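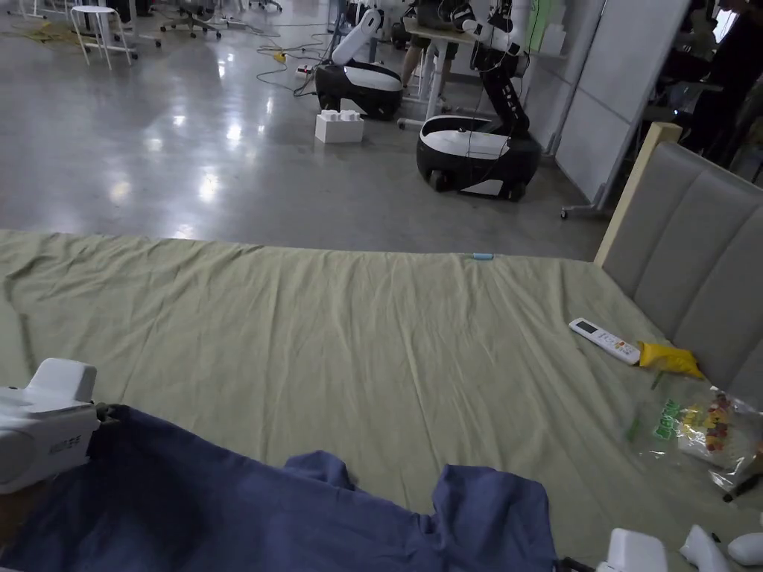
A navy garment on a sage-green sheet.

Vurnel raises its scooter prices again
17 Dec 2019

Vurnel has put out a new price list for its small scooters, the second since November. Every model goes up 5 percent. The company blames shipping and steel, as it did last time, and says the increase "reflects added value for riders." I went through the spec sheets looking for the added value and found a new shade of gray.

The dealer in Jultov, Osvaldo Dal Bello, told me he got the list the same morning the public did. He has six customers with deposits down and no word from the company on which price they pay.

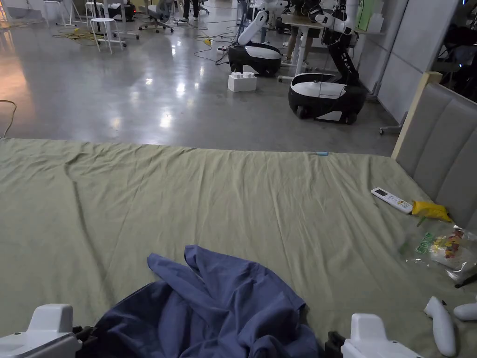 What about the service plan?

Vurnel says the higher price is softened by a "free" service plan run by Zuccaro. Read the terms. It covers 12 months, labor only, and the first checkup has to be booked through Zuccaro's own website. Oil, filters and brake pads are extra. Marina Spanos, who wrote in after buying in November, was quoted $1288 for the scooter and then handed a separate bill for "setup."

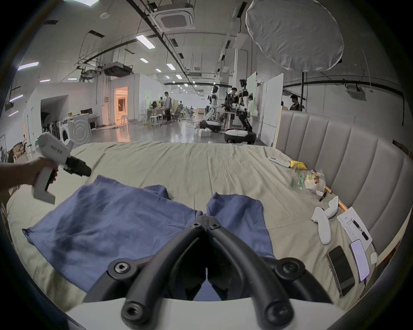 She asked what setup meant and was told it was standard. I asked too, and got a link to the brochure.

Clokeo has left its prices alone so far - I wouldn't read much into that, as its new list isn't out yet. Fulvio Fontana at the riders' club expects it to follow Vurnel up. 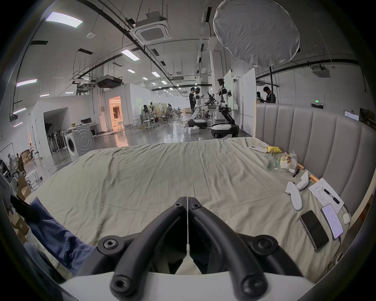

If you have a deposit down, get the final price in writing, with setup and paperwork included, before you hand over the rest. Send me any quote that doesn't match the list and I'll put it to Vurnel.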